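Practice kitchens before real ones: our first months with the Skurance package

19/03/2021

Hello again from the Wultevville workshop, and thank you to everybody who wrote in after the last issue asking when we would finally say something about the simulator. We have been putting it off, partly out of laziness and partly to get enough hours on the thing to have an opinion worth reading. Well, we have the hours now, so pour yourself something warm, this may run a bit.

For anyone who joined the list recently, Skurance sells a two-arm kitchen practice package. You get the simulation software, a set of ready-made rooms, models of the arms and grippers, and a year of help by email. We signed up in October with 2 seats, which lets one of us build tasks while the other one runs them (and grumbles about how they were built). Our hope was to work out counter jobs on the screen before anybody had to clear a bench, and I'm pleased to say that part has gone very nicely.

The room we keep coming back to is called Macapagal. It is a home kitchen with a marble counter, and it's the one I would tell any newcomer to open first. The arms have a good amount of counter to work over, and you learn very fast how much of it one forearm can take up once it reaches across! We have been trying reaches in there most mornings, fiddling with where the arms start and how the wrist comes in, and it has become a rather pleasant way to begin the day.
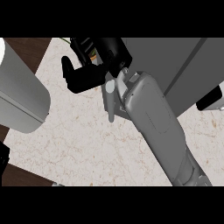

What we like, and what we'd change

Setup was easier than I feared. The installer took us 40 minutes, including a break when the download stopped and had to be coaxed back to life, and we had an arm moving before lunch. The shadows are a bigger help than I expected. When you are steering a gripper down toward a surface on a flat screen, that soft patch under the wrist tells you a lot about how close you are, and I've caught myself watching it more than the gripper.

The ready-made tasks are a nice mix too. We have worked through nearly 50 of them, some so simple you could do them half asleep and a few that had us muttering for a whole afternoon. You can save a run and play it back as slowly as you please.

Now for the grumbles. The menus are a muddle, and the button for resetting a room sits right beside the one for leaving it, so I have lost work more than once. The views you get by default are a little tight for my taste and I'd love an easy way to pull back. The manual is also thin on the subject of grip force, though the help desk did write back with a good long answer when we asked.

Coming up

We are starting on the second room, Ovholm, next week, and plan to run the same counter tasks in there to see how well they carry over. If you have tried the package yourself, or you're on the fence, do write and tell us what you would want it to do. We're keeping both seats for the rest of the year, and readers near Wultevville are welcome to drop by and have a go.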